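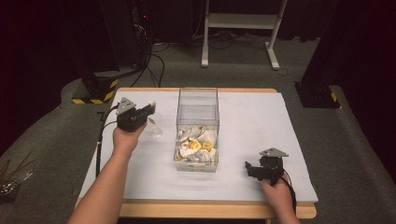

The Vasuncombe Singles Chart will use a new counting method from the next published list, dated Oct 22, 2025. Paid sales and streams will be tallied separately and then combined, with streams carrying 70 percent of a song's final score and sales carrying 30 percent. Until now both went into one total, with streams converted to sales at a fixed rate. The chart office says that method had made paid copies very hard to see in the lower part of the list. A week's purchases of a new single sat in the total like the two small yellow objects in a clear plastic box of crumpled white pieces: present, and easy to miss from most sides. Under the new method each pool is ranked by share before the weights are applied, so a strong week at the record counter will show up even when the same song is streamed very little.

The conversion rate does not disappear entirely. It is still needed for albums, where 2000 track streams will count as one album unit. Streams of the most played song on an album are capped before the conversion, to keep a single hit from carrying a whole record up the list. The cap is set from the play counts of the other tracks and is worked out again each week.

A second change concerns older songs. A single that has fallen for six weeks in a row moves to a reduced streaming weight, and returns to the full weight only if its combined score rises by more than the market as a whole. The chart office tested the rule on lists going back to July. In the test, most of the songs affected were former top sellers that had settled in the middle of the chart and were being replayed from long playlists. Seasonal records are exempt while they are outside the list, and are treated as new entries when they come back.

Sales data will come from two sources. Garwood supplies counter sales from independent stores and from its own mail-order service, and Fornside supplies downloads. Both send daily files, which are checked against the release register before they are counted. Copies sold as part of a bundle count only when the music has its own listed price and the buyer can decline it. Signed copies count as ordinary copies. Several versions of one song, including remixes and live recordings, are added together under the main title unless the melody or lyrics differ enough for the register to treat them as separate works.

The first act likely to notice the difference is Espinoza, the synth duo whose single "Carport Lights" has sold well on seven-inch vinyl but has drawn few streams. On the old method it missed the list. Trial figures under the new one place it inside the lower half, although the chart office says trial positions are not official and will not be added to the archive.
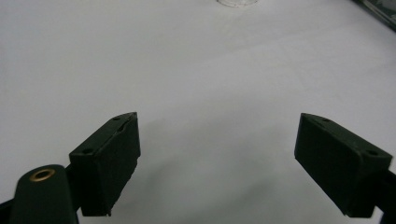 Evander Carnegie wrote to the chart office during the comment period to object to the reduced weight for falling songs, arguing that a chart should record what people listen to in a given week, whatever the age of the recording. He asked for the unadjusted streaming total to be printed next to each position, so that readers could work out the effect of the rule for themselves. He had no complaint about the split between sales and streams, but said that the share should be reviewed every year and the result made public.

The chart office has accepted the request in part. Unadjusted totals will be available in the data file that goes with each list, and the printed version will mark any song on the reduced weight with a small cross. Ximena Ledesma, chart editor, said the weights would stay fixed through the first year to keep weekly positions comparable.

Past charts will not be recalculated. Peak positions and weeks on chart carry over as they stand, and a song already on the list keeps its run of consecutive weeks under the new method. Labels have until the close of the tracking week to correct release data. Corrections received later will apply to the following list.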